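Kurzer Zwischenstand zu Clirnalel, unserer Greifstudie mit der Handgelenkkamera.

Trainiert haben wir mit 2.111 Demonstrationen, 987 davon mit Bewegungsunschärfe. Aussortiert wurde nichts.

Ergebnis über 3 Seeds: Mit den unscharfen Daten greift die Policy stabiler – vor allem bei schnellen Anfahrten.
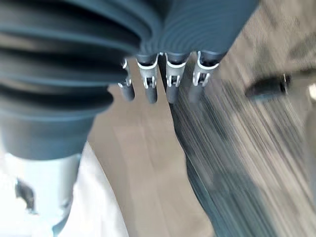
Unsere Methode gewichtet Bildbereiche nach lokaler Schärfe. Die weißen Gelenkclips an den Fingern bleiben lesbar, auch wenn der Untergrund rechts verschmiert. Daran richten wir die Gewichte aus.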